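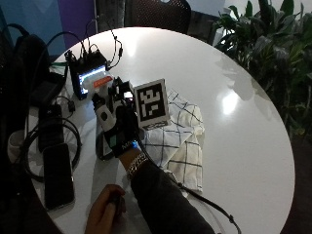 Round table, center of room, at time of walk-through.

MEETING ROOM 2 - TABLES, CORDS AND WALKWAYS
Plillham building, 4th February
Checked by: Octavio Inga

1. Table top, condition
OK. White gloss, no chips found when I ran a hand round the edge. Glare from the ceiling lights, two bright spots, one near the top and one over on the right. Bad if you sit there reading all day. Ask about matte covers again (asked in November, no answer).

2. Table stable, no rocking
OK. Leaned on it both sides. One foot pad worn, still level.

3. Cords and cables on table
NEEDS WORK. Tangle of black cables behind the black box with the lit display. Another one coiled by the power adapter. Want these tied up, velcro ties in the Beltero drawer, pls use them.

4. Cables over table edge
NEEDS WORK. Black cable runs off the lower right side. Easy to catch with a sleeve or a chair arm. Reroute or clip down. Same comment as last sheet.

5. Drinks near electrical
NEEDS WORK. White cup at the left edge, adapter and phone on that same side. Cups go on the side shelf, not the table. Didnt check what was in it.

6. Loose cloths, paper
Minor. White cloth with the dark grid pattern bunched up under the box. Fold flat or put away when done. Keep clear of anything that gets warm.

7. Jewelry and sleeves
Comment only. Chain bracelet worn right by the glove cuff, long sleeves too. Room rule says bracelets off when hands are near cables. Remind everybody, sign by the door has fallen down again.

8. Personal items
Phone face down near the edge. Move in or pocket it.

9. Outlets and power strips
OK. Floor outlet cover closes. Strip is the Woltetti one, tag 824, test date good. No scorch marks, no daisy chaining.

10. Walkway to door
OK after moving one chair. Measured 3 ft clear. Yimyam delivery boxes still in hallway, not my room but somebody shoud shift them.

11. Extinguisher
OK. Gauge in green, pin in, tag signed.

Fix by next check: 3, 4, 5. Rest whenever.
Copy to front desk, original in binder. O.I.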